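How to sort a play kitchen set before you put it away

Our children's play kitchen has grown a lot in 2 years, and small pieces were getting lost every week. I tried several ways to keep it in order. This one takes 14 minutes at our house.

1. Clear a table and bring everything to it. Spread the pieces out so you can see each one.

2. Take the big pieces first: pans, pots, the colander. They go at the bottom of the box.

3. Put the small food inside the bigger dishes. Strawberries and fruit slices fit well in a bowl or a mug, and then they do not roll away.

4. Long tools, like the spatula, go along the side of the box — never on top, or the lid will not close.

5. Leave plates and bottles for last. A plate can lie flat over the rest.
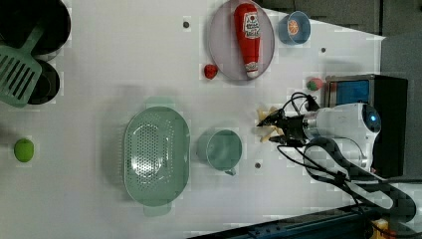

Play dishes and toy food spread out on a white table, before sorting.

Wipe sticky pieces with a damp cloth and let them dry before you close the lid. If you have two boxes, keep food in one and dishes in the other. My friend Mateja Grgić does it so, and her son can find the fries by himself.

Written by Amra Dimitrov, July 5, 2024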